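I've worked the back kitchen at Clurnus in Brerkenthorpe for 12 years. In September they put in a pair of arms for the tidying jobs. 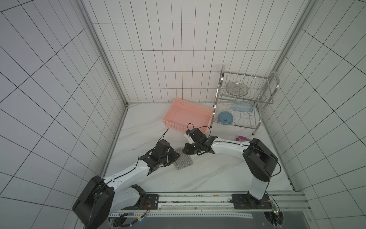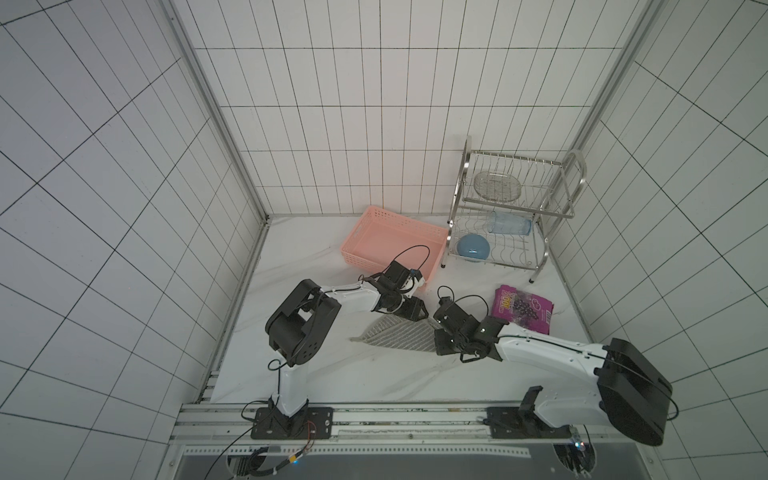
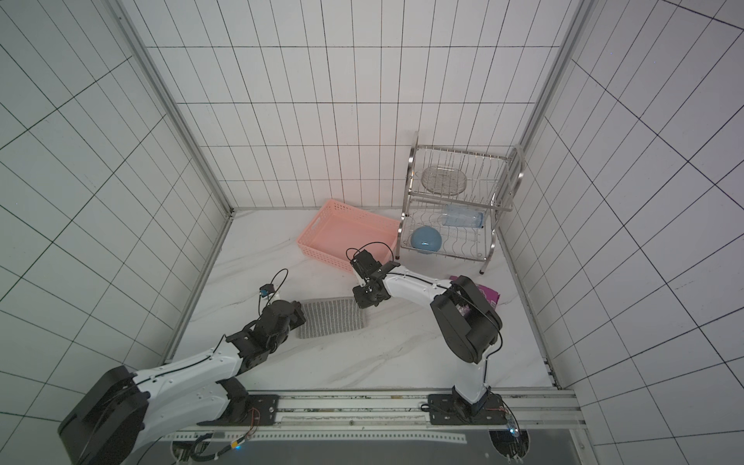

My shifts changed more than my pay did. I used to do 4 hours of clearing and wiping a day, and now I do 5 hours of setting up, checking and writing notes for the Lorkdale office. The notes are dull, but my wrists are better. I lay out the same things every time: the pink basket, the dish rack with the bowl in it, the striped cloth on the floor between the arms. We lost one casual position, and I think management should have told us earlier. I'm told the training budget is $2,000. I've asked for some of it.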